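Kastlow opens its practice room to everybody
By the Hunda desk, August 20, 2018

If you've been waiting to try robot programming without buying a robot, this is your week. Kastlow, the simulator from the folks at Hesell, came out of its invite-only test this morning, and I've already lost most of my lunch break to it!

You get a virtual workshop with an arm on a table and a bunch of little pieces to practice on. The starter plan is free and gives you 2 rooms. The full one is $22 a month, with 40 rooms and up to 200 saved runs (I was in the April test and we got way less than that).

I went straight for the sorting room, the one with the green table and the tray, and spent a good while nudging the arm over those tiny colored bits. 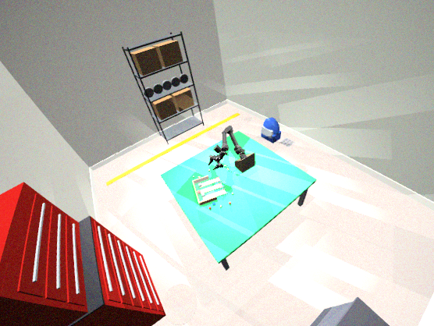 My one gripe is the menus, which are small and kind of buried. Hesell tells me a cleaner layout is coming, along with a way to bring in your own parts. I'd pay for that second one. For now, sign-up is open on their site and only takes an email address.

Recent items
Kaneko cuts the price of its desktop arm
Hesell moves its help forum
Reader mail: which starter kit for a teen?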